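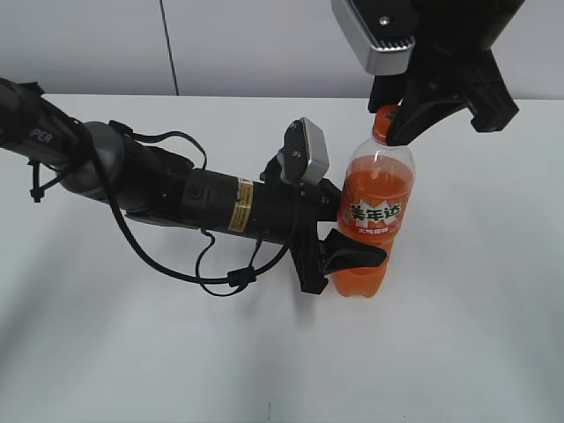 Is the Flokell two-finger gripper worth buying in pairs for a two-arm setup?

For bottles, jars and boxes, a pair is worth the money. For anything thin or flat, buy one and spend the rest on different fingers.

Longer version below, typed between runs so forgive the mess.

What I compared: a pair of Flokell grippers against the Drummond pair we've been using since January. Same two arms, same bench, same cameras on the wrists. Job was bottle opening. One hand holds the body, the other takes the cap. Sounds easy. Isn't, mostly because the bottle is soft and the cap is small and the two hands keep wanting the same bit of air.

Box contents: gripper, flange adapter, one cable, one bag of screws, a card with a web address on it. No printed manual. The download is fine once you find it (it's under Legacy, no idea why). I paid $263 each. Drummond was $135 more per unit when we got it, and the price hasn't moved.

Mounting

Easy. Four bolts, one locating pin. First one took me a coffee, second one less. The pin is a tight fit, so don't hammer it, wiggle it. Wrist camera bracket goes on the same bolts if you get the longer set, and the longer set isn't in the bag. Went to the hardware store for those. Annoying.

Cable is generous. Too generous maybe. You end up with a big loop hanging under the forearm and it needs a clip or it will find something to catch on. Elledell sells a molded cable guide that fits. Zip ties do the same job for nothing.

Grip on the body

This is where Flokell wins. Fingers are long enough to get around a soda bottle below the label, where the ribs are, and the ribs help a lot. Drummond's fingers are shorter and flatter, so you either grab on the label, where it slips, or you push in too far and the palm bumps the plastic.

Force control is decent. There's a number from 1 to 99 in the software and it does something sensible over most of that range. Under 10 it's basically off. Between 30 and 40 a full bottle holds still with no denting. An opened bottle wants less — much less — and if you forget to change the setting you get orange soda on your sleeve. Ask me how I know. Keep paper towels by the bench.

Drummond has a real force readout in newtons. Flokell just has the number. If you need to write down forces for a paper, that matters and you should stop reading and get the Drummond.

Grip on the cap

Less good. The fingertips are angular and come to a fairly broad edge, so from above you get a line of contact on each side of the cap and not much else. Ridged caps are ok. Smooth ones spin inside the fingers. I stuck rubber pads on (cut from a jar opener, two bucks) and it got a lot better. The pads peel after a day or so, I just cut more.

Coming in straight down from above is the obvious approach but the wrist and camera get in each others way if the other arm is too high. What worked for us: holding arm low and level, coming in from the side. Cap arm high, tilted a bit. Leave more room between wrists than you think. The Flokell body is wider than the Drummond at the back, and the spec sheet drawing leaves out the bracket.

Camera view

Wrist camera on top of the gripper sees the fingertips fine when open. Closed around something fat like a bottle, one finger disappears behind the bottle and you're guessing. Same problem with both brands so not a mark against either. A fixed camera off to the side fixes most of it. White tabletop is nice for this, by the way, black fingers show up really well. Clear plastic is still hard on depth, expect holes in the image near the shoulder of the bottle where there's no drink behind it. Full and brightly colored is the easy case. Plain water was miserable with both.

Controller

Flokell's box is small, quiet, and has one light that means three things. Green blinking can be "ready" or "updating". Great. The commands are simple and it talked to our arms the first afternoon. Two grippers on one box works but the second one lags a hair behind, enough to notice if you want both hands to close together. Two boxes, no lag, more desk gone. I went with two.

Drummond's controller is nicer software all round. Better logs, better errors. It also crashed on us every Thursday for a month untill we turned off its update check, so.

Wear

1,011 open and close cycles on the left one when I last looked at the counter. A tiny bit of play in the finger joint now, side to side. Doesn't affect bottles. Would bother me for small parts. The right one has fewer cycles and no play yet. Finish on the fingers is already scuffed, don't care.

Support

Emailed Cleltdale, the distributor, about the missing long bolts. Answer came next morning, bolts the week after, no charge. Good. Asked them about the lag too and got a link to the page I'd already read. Less good.

Stuff I didn't like, quick

Fingers can't be swapped without a tiny hex key that rounds off. Buy a proper one.
No soft pads in the box at this price, come on.
Power connector is push-in with no lock. Pulled it out twice with my elbow.
Software resets the grip number to 50 after a restart. Every time. Dangerous for open bottles.

Stuff I did like

Long fingers. Light enough that the arm doesn't complain at full reach. Doesn't whine when holding. Adapter fit first try. Closes slow when you ask it to close slow, the Drummond sort of jumps at the end.

So which

Mixed setup is what I'd do with my own money: Flokell on the holding arm, Drummond on the cap arm with the narrow tips. We ran that for two days and it was the least fussy of the lot. Two kinds of cable and two programs to babysit though, and if you're new to this just get the same thing on both sides and buy some rubber.

Four out of five for the holding side. Three for the cap side, three and a half with pads. Haven't tried cans or anything hot, will add a note if I get to it. Next up is glass jars with metal lids, and I'm moving the good mug off the bench first.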